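Open day at the Gusitcombe paper mill

Gusitcombe opens its mill to visitors once a year, in November, and this time I managed to get a place. The morning group met at half past nine by the weighbridge. We signed in, were handed ear plugs and a hi-vis waistcoat, and then waited a while for a coach that had gone to the wrong gate.

The mill makes writing and envelope paper, mostly in cream and white. It takes in baled pulp by lorry and turns it into reels, which are cut down on site or sent away to converters. Aqeel Virk led our group. He has worked on the wet end for years and spoke without notes, which suited me, although he was hard to hear once we were past the first set of doors.
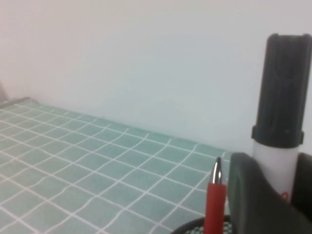
The pulper was the first stop. It is a large steel tub with a rotor at the bottom, and a bale goes in whole, wires off. From the gallery you look straight down into it. The stock that comes out is mostly water and looks like thin porridge. After that it is cleaned, refined and diluted again before it reaches the machine.

The paper machine itself takes up the whole of the long shed. We walked the full length on the drive side, where it is cooler. At the wet end the sheet is barely there, and by the presses it will hold its own weight. The dryers are under a hood with small windows, so there is less to see, but the heat comes through the floor plates. Aqeel said the machine was running at 600 metres a minute that morning. There had been a break in the sheet just before we arrived and two of the crew were still hosing down.

Next came the test room, where samples from each reel are weighed, torn and checked for how well they take ink. It was warm and quiet, and most of us would have stayed longer.

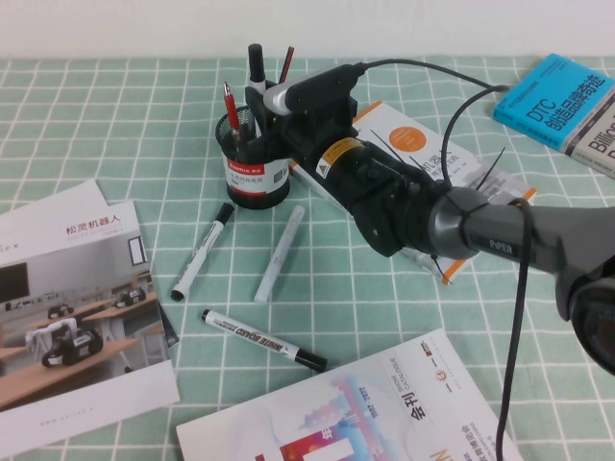
Maribeth Umali, from the afternoon group, wrote to me afterwards: "We got twenty minutes in the testing part and it was the best bit. They let us tear strips along the grain and across it, and you could feel the difference straight away. I'd have skipped the warehouse for more of that."

I agree with her about the warehouse. It is a big shed full of wrapped reels – 653 of them on the day, according to the board by the door – and there isn't much to say about a wrapped reel. The finishing room was better. The guillotine there is a Rengifo, an old one, and it goes through a thick stack of sheets in one slow stroke.
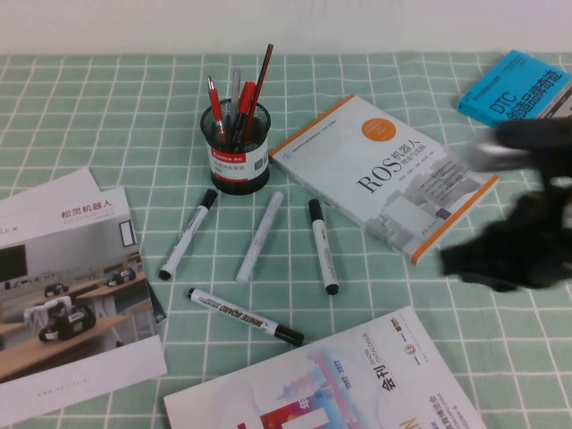
Tea was in the canteen, with a table of offcuts to take home. I came away with a pack of 100 cream sheets, which have a slight tooth and take fountain pen ink well. Ballpoint is fine on them too. The heavier white feathered a little when I tried it at home.

A few practical points. Places are free but have to be booked, and the afternoon group fills up first. Wear flat shoes, as the gallery stairs are open grating. Parking is at the lower gate and the walk up is steep. The tour took just over two hours, and there is no café nearby apart from the canteen, which shuts at four.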